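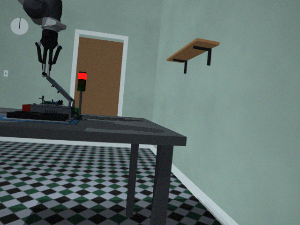 Notes for the shop-floor talk, 25 Oct 2023. Slot is 20 minutes plus questions. Don't rush the start!

## Opening (stand away from the lectern)

- Ask for hands: who here has sorted returns at a bench this month? Who'd happily hand it over tomorrow?
- My question for today is a plain one. Can a machine do that bench job yet, the boring one, the way a new starter can after a morning of being shown?
- Short answer up front so people can relax: parts of it, yes, and more parts than when I gave this talk in June. I'm really excited about this and I don't mind if it shows.
- Thank Kolbrún Skov for the invite and Gebremedhin Weldu for reading the draft.

## The job itself

- Everything I show is simulated. Say it early, say it clearly. Clarden builds the bench on the computer first and only then spends money on metal.
- The task is called Gronow at our place (no good reason, it stuck). Pick up a small part, decide if it's a keeper or a reject, put it in the right bin, go again.
- Sounds like nothing. Then try describing to someone how you pick up a screw that's lying against a wall - you've done it since you were three and you have no words for it.
- Two bins next to each other, red and green. A person drops a part from wherever their hand happens to be. An arm has to get its whole wrist over there without clipping anything tall on the bench. 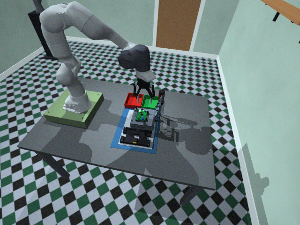
## What works now

- Getting to the bins. Hafþór Ketilsson ran 2000 simulated trips and the planner found a path on all but 297. Let that number sit for a second. I think it's fantastic, and a floor manager would call it a terrible week. Both are fair.
- Recovering after a missed grasp. Last year the program stopped and waited for a human. Now it backs off and has another go, and I still grin every time.
- Changing the layout. Shifting a bin used to cost Esben Baldursdóttir a whole afternoon of retyping positions. Now it's a coffee break.

## What doesn't, yet

- Shiny parts and clear plastic bags. Anything floppy, too, so if you were hoping for laundry, keep folding.
- Knowing when something feels wrong. You notice a stripped thread with your fingertips before you've thought about it.
- Speed. Our best run did 120 parts in an hour. Mogens Frandsen beat it by hand while talking on the phone, and he'll want me to mention that.
- Simulated light behaves itself. Workshop light has a bloke opening the roller door at two o'clock.

(If running late, skip to the last section. Don't skip Mogens.)

## Home versus shop floor

- A bench stays put. A kitchen gets rearranged by whoever unpacked the dishwasher.
- So my bet is on benches first. Mention the Asa trial if someone asks, but the results aren't ours to share.

## Finish

- Ask everyone to write down one job they'd give away and one they'd keep. Collect the cards at the door.
- Slides go up on Skodeo tonight, questions to me or Hafþór.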